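April 17, 2018. Comment clustering, gossip feed

Finally got the thread splitter to stop merging two feuds into one! Writing it down before I forget how.

Background for whoever reads this next: we pull public comment threads from the celebrity pages on Lokance and try to work out who is arguing with whom. A star's wife posts something, a rival answers, fans pile in on both sides, and by the next morning there are screenshots of screenshots going round. The old splitter went by time gaps. Fine for a quiet page, hopeless when two rows are going on under the same post.

Test set is still the March one, 1,493 comments from a single evening on the Calloway fan page. I love this set. It has the singer's ex, the backup dancer, the cousin who keeps saying she is staying out of it and then posts again (and again), and a whole side fight over a handbag that has no link to anything else. Rüdiger labeled it by hand and his notes in the margin are better than the comments.

What I changed:

Names first, time second. If a comment uses a handle or one of the nicknames, it goes with the last comment that used the same one, even if an hour has passed.

Nicknames now live in their own list. People almost never use the real name when they're angry. The insult name spreads fast, so I let the list grow while the thread is being read. First try it picked up "girl" as a nickname and put nearly everybody in one feud. Added a stop list, fixed.

Emoji-only replies stick to their parent. No cleverness at all there. 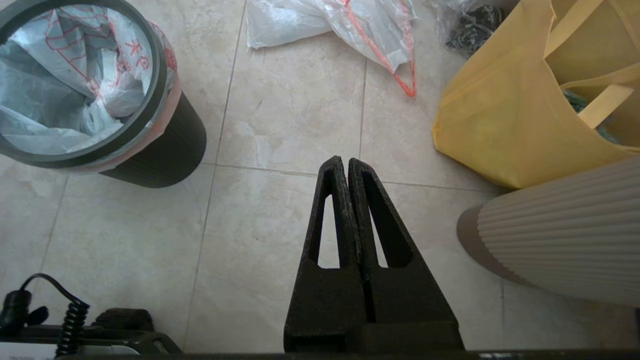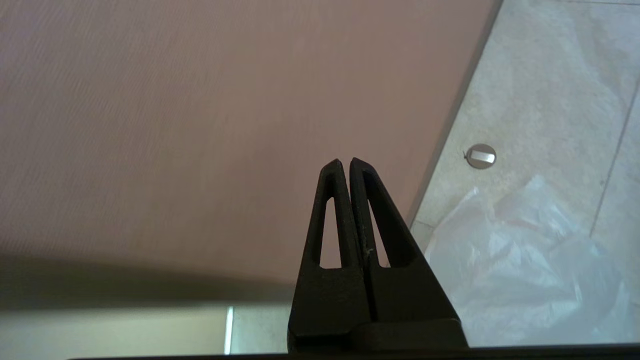
Two finger shots, both with the cutouts showing.

Result: Rüdiger's labels have 20 separate arguments in the set. Old splitter found 4. New one finds 19! The one it misses is the handbag business, which gets swallowed by the main fight after the dancer makes a joke about the bag. I read that stretch three times and I'm not sure I would have split it either. Asked Rüdiger, he says it's obvious. We agreed to leave his label alone.

Runtime went up but I can live with it. The nickname list is rebuilt from scratch on every pass, silly, should keep it and only add to it.

Screenshots are the next thing. A lot of the good stuff gets deleted by the person who wrote it and then lives on only as a picture someone else posted. Ran a handful through the Hustik text reader. Plain white backgrounds come out lovely. Dark mode is bad, and anything with a heart drawn over it in red is worse. It also reads the phone's battery number as part of the comment, so one poor fan appears to be shouting a percentage at the dancer. Crop the top strip before reading, try again.

Also worth a look: apologies. There's a clear shape to them. Long post, no nicknames, comments turned off, and then the whole thing moves to the next post down. If we could catch that jump, we could follow one feud across posts, and that would be so much fun to plot.

Asell export still drops the apostrophes. Every "she's" turns into "she s" and the matcher treats the loose s as a word. Patched on our side for now, one line in the cleanup step. Don't take it out when the export gets fixed without rerunning the March set.

To do
- keep nickname list between passes
- crop + retry on dark mode screenshots
- ask Rüdiger for the second evening, he says he has it half labeled
- try the splitter on a boring page, football transfers maybe, to see if it invents fights where there aren't any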